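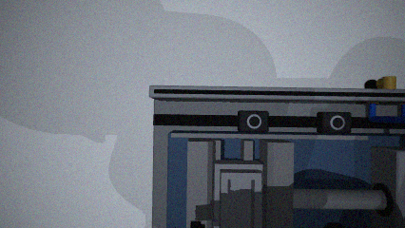

3.2 Planning the equipment budget

The cost of the cell was worked out before any hardware was ordered. A simulated model of the station was built first, and the purchase list was drawn up from it. Each part in the model was given a line in a spreadsheet with a supplier, a price and a delivery time. Parts that changed during the layout work were priced again at the end of each week.

Quotes were requested from two suppliers, Gumix and Kaltwood. Gumix offered the complete station at a fixed price, with installation included. Kaltwood priced the parts one by one and left assembly to the buyer. The second offer was cheaper on paper, but it did not cover guarding, cabling or operator training. Once these were added the gap between the two offers fell to 7 per cent.
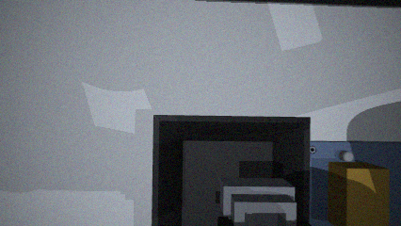 Spending was split into three groups: fixed equipment, tooling, and a reserve. The reserve was set at 23 per cent of the total. Montes and Girard had argued for a smaller sum, but earlier work at the Ross site had shown that tooling is often bought twice, once to the first drawing and again after the first trials. Changes to the layout were free while the station existed only as a model, so the tooling order was held back until the layout had been agreed.

Figure 3 shows the planned spending by month. The largest payment falls in August, when the fixed equipment is due. Running costs such as power, spare parts and service visits are left out of the figure and are dealt with in Section 3.3.

Figure 3. Planned spending on the Flolodness cell, by month and by group. Prices as quoted on 28/10/2019, without tax.

Two limits of the plan should be noted. The prices come from one round of quotes and were not tested against a third supplier. Staff time spent on the model was also not charged to the project, and a firm without its own simulation staff would have to add that cost.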